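Lists > Drustside Seed Swap > Archive > Storage and labels

From: Wakana Takagi
Date: 26 Apr 2019
Subject: Re: Envelopes, again

Edgardo, you asked what I sort on. A white sheet over the table, same as ever. Dark seed shows up on it and pale seed vanishes, so lettuce people should bring their own cloth and their own patience.
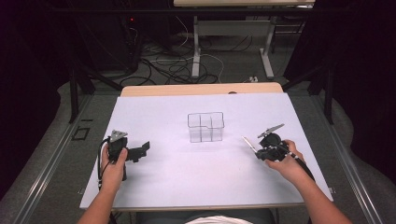
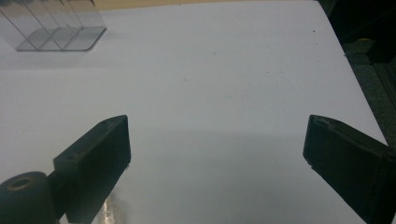
1. ENVELOPES

Edgardo Abella wrote:
> I have 100 coin envelopes left from last year and would
> like to use them up before we buy anything fancy. The glue
> is fine if you lick it twice. Also, can we please stop
> writing "beans (good)" on things? I planted the good beans
> from Brevthorpe and got a squash.

I have a soft spot for the squash, but point taken. Use up the coin envelopes. I'd rather tape the flaps than lick anything twice, and tape also holds when the thing rides around in a coat pocket until planting time, as mine do.

As for labels, I'd settle for the name of the plant, the year, and whose garden it came out of. Pencil, please. The ink on my Brevthorpe packets faded to a sort of lilac rumor over one winter on the shelf.

2. THE YOKOYAMA TOMATO

Three people have now written to me privately to say theirs is the real one. I have grown two of them. One was red and one was yellow, and both owners were very sure. I propose we call them Yokoyama Red and Yokoyama Yellow and let the third person pick a color.

If anybody still has a packet from before the swap moved to Drustside, I'd like to see the writing on it. I don't need the seed.

3. GERMINATION TESTS

Edgardo Abella wrote:
> Do we really need to test the old stuff? My onions are
> from 2 years ago and look fine to me.

Onions always look fine. Put 16 on a damp paper towel, roll it up, bag it, leave it somewhere warm and look in a week or so. If fewer than half have sprouted, they go on the "sow thickly" pile, which I notice is already the tallest pile we have.

The Cleklow group has offered us their leftovers in August. Last time that meant 797 packets, mostly radish. I said yes before I remembered the radishes. If you have room in a cool closet, write to me off the list and I'll put you down for a box - or two, if you're slow to answer.

Wakana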